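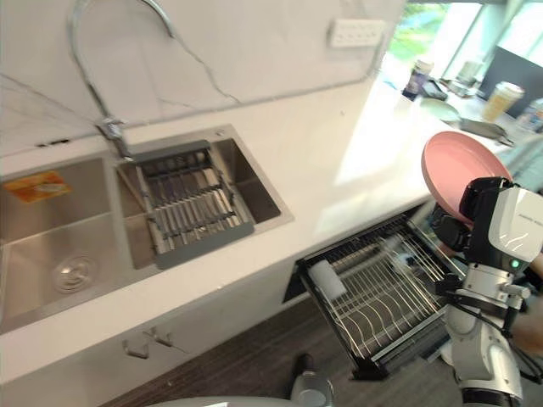
## 4. Dish Chores: Set-up and What to Expect

This section covers plates, cups and bottles handled by the Omik arm at a kitchen sink or dish drawer. Read Section 3 (Base Placement and Reach) first. If the arm has been moved since the last reach check, run the check again before you start.

### 4.1 Can it do the dishes?

In part. Omik can move one dish at a time between a counter, a sink rack and a pull-out drawer, as long as the racks stay where they were during set-up. It doesn't scrub or dry, and it can't judge whether a plate is clean. Someone has to look at the dishes before they are put away.

It is also slow. In the Clunwood test kitchen, Guido Gentile ran 33 single-plate moves into a drawer rack. The arm placed 29 of them in a slot on the first try. The other four were stopped by hand or by the contact limit. A person would have finished the whole job in the time the arm took over the first few plates.

Bottles and other tall items did worse: 20 good placements out of 27. Most of the misses came from the item turning in the grip on the way down. Treat tall items as supervised work only.

### 4.2 Before you start

You will need:

- the arm, mounted and leveled
- the Mfaume controller, version 2 or later
- a wire rack with fixed tines
- plates that are all the same size for the first session
- a dry towel

Take knives, glassware and anything you care about out of reach. Food can stay on the counter if it is outside the marked work area, but the controller sometimes picks up round fruit as a dish. If this happens, see 4.6.

> **CAUTION:** The gripper isn't waterproof. Don't lower it into standing water. Drain the sink first, and leave the faucet off during a run.

### 4.3 Setting up the drawer

1. Pull the drawer all the way out. A partly open drawer will pass the first scan and then fail on the second plate.
2. Remove loose items from the rack, or mark their places as blocked on the controller. A cup lying in a corner takes up more slots than you might think.
3. On the controller, choose **Chores > Dishes > Drawer** and press **Scan**. Keep your hands clear until the tone sounds.
4. Check the slot map against the real rack. Thin chrome tines are hard for the cameras in strong light. If slots are missing, close the blind and scan again.
5. Save the map under a name you will recognize.

**Note:** Afternoon sun on a white counter was the most common cause of a bad map at Clunwood. Scans made before 10 a.m. gave less trouble in that kitchen. Yours may face the other way.

### 4.4 First plate

1. Set the speed to **Low**. Leave it there for the whole first session.
2. Hold a plate by its upper rim and offer the lower edge to the gripper, with the plate close to upright.
3. Press **Close**. The fingers close until they reach the force limit and then hold.
4. Let go of the plate slowly. If it tips, take hold of it again and press **Open**. Wipe the rim and start over from step 2.
5. Move back, keeping your arms out of the space between the arm and the window or wall, and press **Place**.
6. Watch the lower edge of the plate as it comes down to the tines. Press **Stop** if it touches the top of a tine and keeps moving.
7. When the plate is seated, the controller asks you to confirm. Choose **Yes** only if the plate stands without help from the gripper.

Repeat with the same plate until you get five good placements in a row, then try a second one. Shallow plates with a raised rim are the easiest to begin with. Flat plates tend to slide in the fingers, and bowls need the wide finger pads (sold separately).

> **CAUTION:** Never reach under a plate that the arm is holding. If power is lost, the gripper stays closed but the arm can sag.

### 4.5 Working over a sink rack

A rack inside the sink is harder than a drawer. The steel reflects, the rods cross each other at different angles from the camera's point of view, and plates already in the rack hide the slots behind them.

1. Map the rack empty. Add dishes after the map is saved.
2. Fill from the back toward the front so the arm doesn't have to reach over standing plates.
3. For a tall item, have the arm grip it near the top and choose **Hang** as the carry mode. Check that the bottom end clears the counter edge by at least a hand's width along the whole path.
4. Run the path once with **Pause at each point** switched on.
5. If the item leans in the grip, stop. Don't push it straight while the fingers are closed.

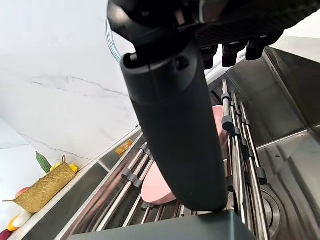

*Fig. 4-2. Long black item hanging from the gripper; two pink plates in the rack.*

The wrist camera loses sight of a good deal of the rack once a long item is in the fingers. The controller then relies on the saved map, so a rack that has been bumped will be in the wrong place as far as the arm is concerned. Scan again after any contact — even a light one.

### 4.6 Common problems

| What happens | What to do |
|---|---|
| Arm stops above the rack and won't lower | Slot is marked as blocked. Clear it on the map or pick another slot. |
| Plate turns in the fingers | Wipe the rim and finger pads. Grip closer to the center line. |
| Drain or faucet shown as a dish | Draw an exclusion box over it in the map editor. |
| Fruit shown as a dish | Move it out of the work area, then rescan. |
| Cable pulls tight at full reach | Stop. Return to Section 3 and reset the cable loop. |

If the same fault comes back three times, save the log and send it to Viltorska support along with the slot map. Logs without a map can't be replayed.

### 4.7 Leaving the arm alone

Don't. The current release has no approved mode for dish work without a person in the room. Trygve Tangen's team at Viltorska is testing one for drawer racks with plates of a single size, and the September update notes will say whether it is included. Sink racks aren't part of that test.

When you finish, press **Park**, wait for the arm to fold, and close the drawer by hand.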